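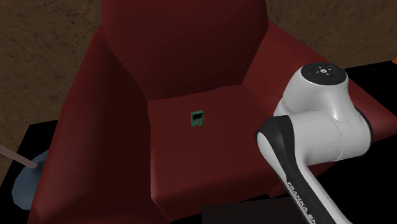

Home | News | Labs | Events | Contact

When the arm wouldn't stop

2022-07-26

Nneka Isah is still annoyed about run 292. "It should have stopped. It had a stop sent to it and it just kept going down," she says, between calls.

Isah runs simulation testing at Ondel. The task is dull – pick a small item off an armchair seat, lift, done. The arm did that for 1,765 runs over January with nothing worse than a dropped object. Then Benjamín Leiva read back thru the force logs.

"79 runs where the wrist went below the cushion height," Leiva says. "Below it. On a real chair thats a hole, or somebody's hand."

The cause? A timeout. The stop message waited behind the planner's queue and showed up 2 seconds late. No alarm, run marked as passed.

Isah doesn't blame the planner. "We scored the pick. We never scored the stop."

Now the stop has its own channel, and any contact under seat level fails the run. Hardware trials on hold until Consuelo Aranda signs off on teh new limits. When? "Ask Consuelo," says Leiva. Aranda, reached by phone, wouldn't give a date. "I want to see the late stops gone first."

Share (2) | Comments (0)
Print this page | E-mail this article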